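Varbridge Boards > Desk Setups > Phone stands on a white table, which base?

fulgencio_s
Monday
I'm trying to settle on one kind of stand for the test phones. Right now we have gray ones with square feet, a brown round one, and a black disc base with a ball head. The table top is painted white and it picks up every scuff. Budget is 30 dollars a stand, and I need 12 of them eventually. What are people using?

pinecrate
Ball head. You set the angle once, tighten the knob and leave it alone. The fixed stands never sit at the angle I want.

Ristisura_Fan
Disagree with pinecrate. Ball heads sag if you put a heavy phone on them. I had two from Muvimari and both went soft in under a year. A plain stand has nothing to loosen.

W. Aguirre
Depends on the base more than the head. Fulgencio, can you post the table? Hard to say anything about spacing without seeing it.

fulgencio_s
Sure.

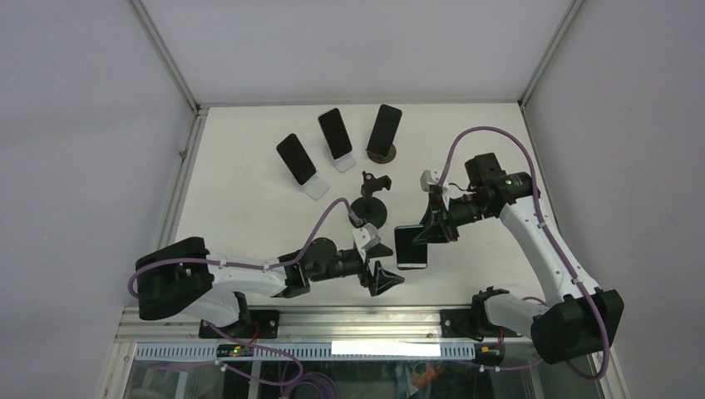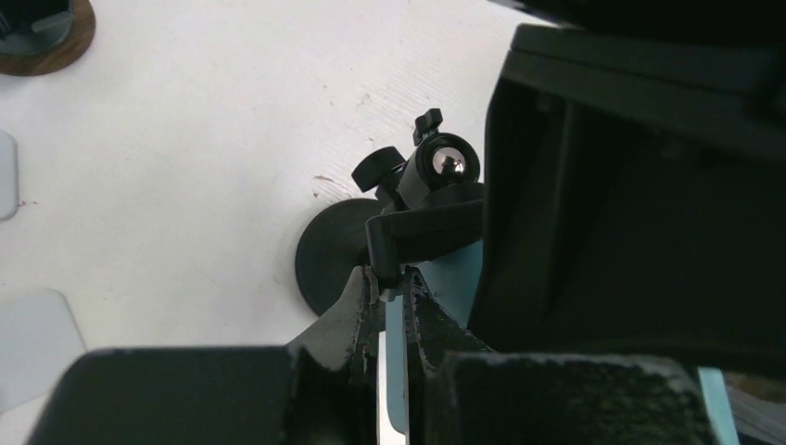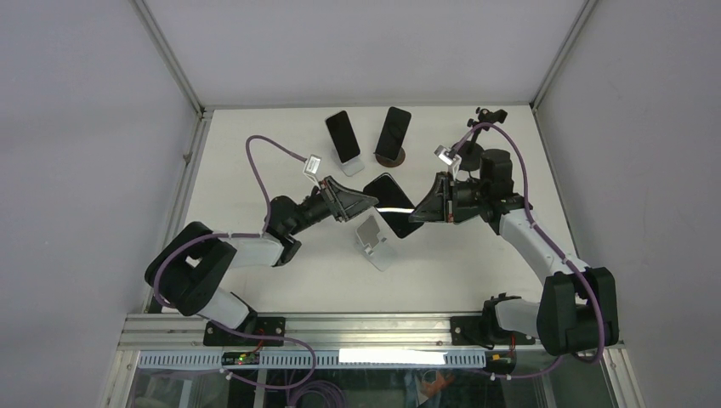 White table, aluminum rails at the sides. Phones on their stands are in the first one, ball head close up in the second.

W. Aguirre
Thanks. I'd keep the brown round base and the black disc and drop the gray ones. Round bases are easier to turn a little without lifting them.

pinecrate
Is that wood grain coming through the paint in the second one? Looks like it has chips too. I'd fix that before buying any stands. Light sand, two coats, and let it cure for a week before anything heavy goes on it.

fulgencio_s
Yes, it's a painted top. It was like that when we got it from Chávez. I don't want to lose the table for a week.

Ristisura_Fan
Then put felt dots under the bases and forget the paint. Costs almost nothing.

pinecrate
Felt slides. Thin rubber.

Ristisura_Fan
Rubber left marks on my white desk. Gray rings, never came out.

W. Aguirre
Cork, then. I cut mine from a sheet with a hole saw and used contact glue. Been on there since December. Go slightly smaller than the base so the edge doesn't show.

fulgencio_s
OK, cork. I'll order two more ball heads and try them with the heaviest phone before I buy the rest. If they sag I'll go with the brown ones.

W. Aguirre
Check the small knob as well as the head. On mine the bracket was what slipped.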